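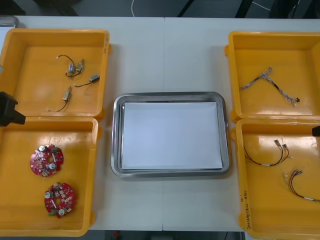
What does Plesero do?

We put together parts kits for electronics classes and repair clubs, and we take back the ones that come home incomplete, sort them out and send them on their way again.

About Plesero

We love small parts. Round boards, little motors, things with two wires and a connector on the end, the sort of stuff that collects in the bottom of a drawer until somebody tips it out and wonders what half of it is for. Plesero started in Dranby with exactly that kind of drawer (well, five of them) and a school that wanted matching sets for a beginners' class. We said we could probably do it in a weekend. It took most of November, and we enjoyed it so much that we rented a room and kept going!

Today we look after 52 schools and clubs. Some order once a year, some call us every time a box goes missing, and a few just send us a bag of mixed parts with a note that says "help." We like those best.

How we lay things out

Our work tables are white and we keep them as bare as we can. Loose parts wait in yellow plastic trays at the sides, and the steel tray in the middle is where a set comes together. We line it with a flat sheet of white paper. A fine black wire can vanish completely against shiny metal, and on paper you spot it right away, along with any stray strands of copper that have come off a cut end. The paper gets changed when it looks tired.

Boards and wired parts get separate trays. We tried mixing them in the early days, and every motor lead we owned managed to hook itself around something. Lead wires are wonderful at that. Keeping the boards flat, with a bit of space around them, is also much kinder to the taller components, which don't like being leaned on.

Some of the trays have handwriting on the rim. We did buy a label printer once. It lives on a shelf now and is brought out for the shipping boxes.

The Flumis set

Flumis is our best known kit and the one most people come to us for. It fits in a shallow box, it comes in class packs of 20, and everything in it is meant to be picked up, turned over, connected wrong and connected again. There's a board, there are small motors, there are leads in several colors, and there's a folded sheet with the wiring drawn large enough to read across a table. We rewrote that sheet last winter after a teacher sent us her own version, which was better than ours. She gets a free pack every year now!

Last school year we sent out 435 Flumis boxes, our biggest year so far.

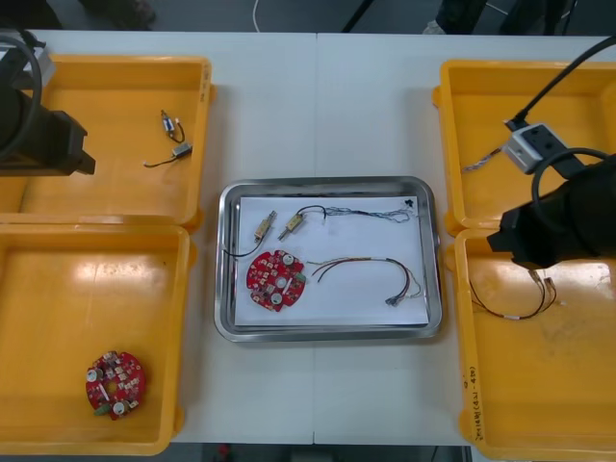
Bożena Nowakowski wrote to tell us that her class had stopped losing motors once they began laying every set out on a sheet of paper before closing the lid, and she asked whether we could pack a few spare sheets in each box. We could, and we do. They're cut to fit the inside of the lid, so they stay flat on the trip.

Letters like that have shaped most of what we offer. The spare connector bag was a customer's idea. So was selling single boards, which we had been stubborn about for years.

Returns and refills

If a kit has been through a busy term, send it back as it is. Please don't untangle it for us, and don't throw out the bits you can't identify! We open the box, spread everything out, put boards with boards and motors with motors, and look at what we have. Frayed wire ends are trimmed. Bent leads are straightened if they'll stand it. Anything that can't go into a class kit again goes into our scrap assortment, which repair clubs can have for the price of the postage, and which is honestly a lot of fun to dig through.

Storage trays and boxes come to us through Vanhove, and we can add extra ones to your order if you'd like your classroom to be set up the way our tables are. Ask for the deep ones if you have a lot of boards. The shallow ones are nicer for wired parts, where you want to get your fingers underneath.

Come and see us

Our room in Dranby is open to teachers and club leaders by appointment. Bring a kit that's giving you trouble and we'll go through it with you at the table. There's tea, there's a decent chair by the window, and there's always a tray or two of odd parts that we'd love a second opinion on.

Page last updated 18 June 2026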